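From: Arvid Torvik
To: nastunberg-users
Subject: Re: [nastunberg-users] Grasp planner ignoring goal region after update

On Wednesday, Tekin wrote:
> Since pulling the February branch my planner picks sensible
> grasps but then treats the bowl as an obstacle, even when it is
> the goal. Is anyone else getting this, or have I broken my config?

Hello Tekin, and hello all,

Your config is fine, I think, and I'm sorry you lost an afternoon to it. I've been on the same branch at our end in Bornwood, with the strawberry and bowl task, and I had exactly your trouble until I went through the collision layers one by one (with a large pot of tea to hand).

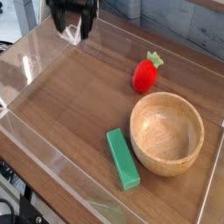 Strawberry, bowl and green block, gripper open.

The new scene builder wraps every segmented object in a closed hull. For the block that is perfectly all right, but a bowl gets a lid it doesn't have, and the planner quite properly refuses to go through it. Set hull_mode to "open_top" for the goal object only and leave the others alone. With that in place the fingers are allowed down past the rim, which is what you want for a soft toy.
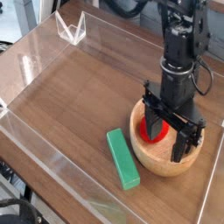

Clear walls

The other thing you may run into is the acrylic. Our depth data has holes and ghost points wherever the panels catch the light, and the builder was turning those into little floating obstacles. I now put the walls in by hand as fixed planes and throw away any cluster under 50 points. I also raised the planner's sample limit to 2000, as the gap between bowl and right-hand wall is rather tight – the default kept giving up early.

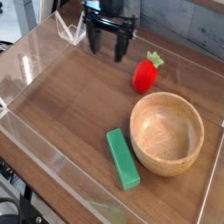 I'd keep the replanning timeout at 5 seconds while you try all this, and only then start trimming it. The Werkard driver seems quite happy either way, though do say if yours grumbles. I'll tidy up my patch and send it round once I've written a test or two.

All the best, and do let us know how you get on,
Arvid

List contact: nastunberg-users owner | Back to top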